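Workshop notebook | Bench notes | Kestport

Saturday, morning session, upper floor

Purpose of the entry: to record the table trials for the Skemgate produce work, so that the Irel group can repeat them on the same footing next week.

The dark grey table was used again. The smaller bench remains under the shelving and is not to be brought out until its feet have been levelled. Daylight was good from the windows behind the stairs, and the pendant lamps were left as they were.

Items for the session were taken from the Gruber crate. The green head was weighed before work began and entered at 231 g on the sheet. It is a small one, and colleagues should not expect a shop-bought head to match it. The reserve item came to 205 g. Both figures are from the kitchen scale, which reads 2 g heavy; the sheet gives them uncorrected.

The agreed starting position for the green head is on the round plate, close to the near edge of the table. Other articles go to the far side and are to stay there while the head is being handled. The bottle is to be capped tightly before it goes on the table.
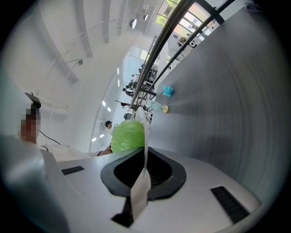
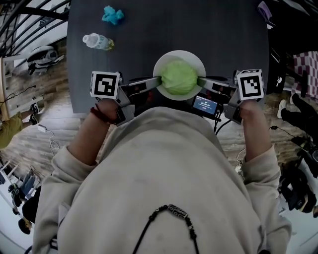
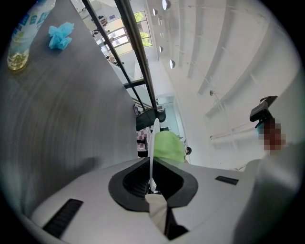
Middle picture: the green head on its white plate, held from both sides.

Remarks on the table. The far side gathers small articles very quickly, and crumpled blue pieces are easily mistaken for waste. Any that belong to the set should be returned to the tray at the close of the session — one was discarded in November and had to be replaced.

Remarks on the plate. The rim is shallow and the plate slides if the head is approached too low. A damp cloth beneath it was discussed. It would alter the height of the item, and the matter is left open until the Irel group has given a view.

Running number at the close of the morning: 163, carried forward from the previous page. Roughly half of the remaining sheets are still to be copied into the main register.

Outstanding:
Correct the scale, or note the error on its lid.
Order a second plate of the same diameter.
Clear the bags from the floor beside the table before the afternoon session — the cable there should be run along the wall.
Ask Skemgate whether leafy items may be kept overnight in the cold room.

Afternoon session entered separately, overleaf.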